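Cómo cuidar las camisetas de fútbol en casa

Llega el final de la temporada y en el cesto se juntan la camiseta del domingo, la del entrenamiento y esa otra que solo sale del armario cuando hay derbi. En mi casa somos muy de fútbol, así que con los años les he ido cogiendo el truco (y he estropeado alguna por el camino, qué disgusto).

Lo primero es darles la vuelta, para que el número y el escudo queden por dentro. Agua fría, jabón líquido en poca cantidad y un centrifugado suave, que yo no paso de 900 vueltas. El suavizante, mejor dejarlo en el estante. 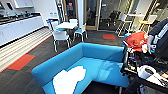

Sofá azul turquesa con una tela blanca arrugada sobre el asiento.

Para las manchas de césped preparo una pasta con bicarbonato y un chorrito de agua, froto con un cepillo de dientes viejo y la dejo 5 minutos antes de aclarar. Con el barro, paciencia: hay que esperar a que seque del todo y sacudirlo fuera, en el balcón si puede ser.

Se tienden a la sombra, siempre del revés. Y la plancha, ni acercarla al dorsal, por favor. Si en noviembre guardáis las de verano, dobladas sin apretar y con una bolsita de lavanda, ¡salen que da gusto!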